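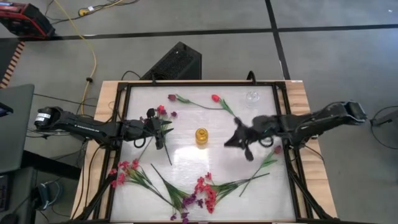 Log the near misses too

A robot arm that drops something gets written up. A robot arm that nearly drops something gets a shrug and another go. I think that habit is the main reason small faults turn into broken glass, and I want to argue for changing it.

The case I have in mind happened in May at Setville, where two arms share one table and the job is putting stems into jars. One arm picks up a flower, the other steadies the jar or picks up the next flower, and so on until the table is clear. It is slow work with light objects, and for that reason people relax around it. There is no heavy payload and the speeds are low.

Shortly before four in the afternoon the left arm closed on a bunch and carried on down by a further 46 millimetres. The gripper pressed the stems into the table, the wrist twisted, and when the controller finally let go the arm sprang sideways and took a glass jar off the edge. It broke on the floor. Wayne Nuttall was standing a couple of steps away and had bits of glass on his shoes. He was not hurt.

The stop button worked. The force limit worked as well, in the sense that it did what it had been set to do. The limit had been raised some weeks earlier because the arm kept halting when it brushed against leaves. The person who raised it had a sound reason and wrote it down. What was missing was any note of how often the arm had pushed too hard since then and got away with it.

Glenys Kettle went back through the stored joint data to find out. Out of 354 pick attempts under the new limit, the left arm had pressed into the table on 17 of them. None had been reported. In most cases the stems bent and sprang back, the flower ended up in the jar, and the run was marked as a success. By the only measure anyone was keeping, the machine was doing well.

I don't blame the operators for this. The form they fill in has a box for success and a box for failure. If the flower is in the jar, you tick success. A form like that teaches people what counts, and it taught them that a grinding noise and a bent stem did not.

The usual objection is that logging every odd movement would bury everyone in paperwork. I have heard it at Setville and I heard it before that at Staniforth, where we ran up to 4000 cycles between inspections. There is something in it. An arm working with soft, tangled things will do odd movements all day. Flowers overlap, leaves catch on fingers, one stem drags another along with it. If each of those needed a paragraph, the operators would stop writing anything at all.

But it need not be a paragraph. A third box would do, marked "finished, but not cleanly", with a time next to it. The joint data is being stored anyway, so the time is enough for somebody to look it up later. When the third box has been ticked five times in a shift, work stops and someone looks. Five is my number and I would not fight over it.

The other objection came from the engineers, who said the software should catch this by itself. I agree that it should. Setville has since added a check that compares the commanded height with the measured one, and it is a good check. It would have caught this fault. It will not catch the next one, if the next one is a cable snagging or a finger pad coming loose, and a person standing by the table will often hear or see those things first.

There is also the matter of glass. Some people wanted it replaced with plastic straight away. I would keep it for the tests that need it, because clear glass is hard for the vision system and the customer will be using glass. I would put a raised lip along the table edge and have people stand further back. Both are cheap, and neither depends on the arm behaving itself.

The force limit has gone back to its old value for now. The arm halts on leaves again, and the operators are annoyed about it. The new forms have been printed with the third box on them. In the first week it was ticked nine times, six of them for the right arm, which we had all thought was the good one.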